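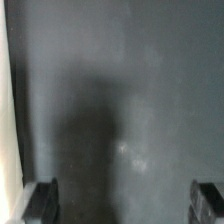

This site uses cookies. By continuing to browse you accept our cookie policy.

Tromisgate Workshop Forum > Benches and Surfaces

Drarside coating on a dark bench top, worth the money?

kauko_r
19/02/2012
I've had a quote of 186 dollars to have our bench top redone with the Drarside matte coating. The brochure says it "resists marking for 1000 cleanings." Who counted? I'd like to hear from people who own one and don't sell them. My first photo is a close-up of our top as it is now, with the two whitish spots I'm being told the coating would prevent.
Kauko Rantala

benchdog7
Before you spend anything, are you sure those are marks in the surface? I see two pale smudges and a hazy patch around them. Could be scuffs, could be something left on it, could be the light. There's another faint one higher up that I'd call the light if I had to bet. Wipe it with a damp rag, look at it from the other side, then talk to the salesman.

metwally_fan
I have the coating on a Metwally table and I'm happy with it. Seven months, wiped down every evening. It does what they say.

kauko_r
Seven months of wiping isn't 1000 cleanings. Glad you like it, but that's my whole problem with the brochure.

G Ajayi
I'd worry more about the dark line next to the cream panel. If that's an open gap, crumbs and dust go in there and no coating is going to help you. Do you have a wider shot?

kauko_r
It could be just shadow at the edge, I haven't put a feeler in it. Wider shot below. The top looks black in this one and blue-gray in the other, so go easy on judging color from either. The sheet with the four square markers has to lie flat, and that's the other thing I want to know: does the coating go on smooth enough for paper?
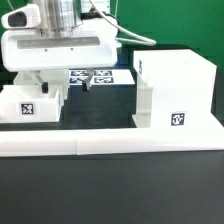 Re: Paper on a coated top

G Ajayi
Paper sits fine on mine. I had the Clornus 1010 finish, though, and I'm told it's thinner. Don't let them talk you into the textured version, a sheet slides around on it all day.
Garba Ajayi

metwally_fan
Disagree, mine is textured and paper stays put.

benchdog7
Depends on the paper, surely. And I can't find one bad spot on the black area in front of that sheet from this distance. You'd be paying to fix something you only see with your nose on it.

kauko_r
Same thought here. Rag first. If the spots are still there in May I'll ask for a test patch, and if they won't do a test patch that answers my question too.

metwally_fan
They don't do test patches. I asked.

benchdog7
Well.

Recent threads
Sealing the gap between bench and wall panel
Metwally table legs, uneven floor
Clornus 1010: second coat or leave it?
Tromisgate swap meet, what sold
Getting tape residue off a matte top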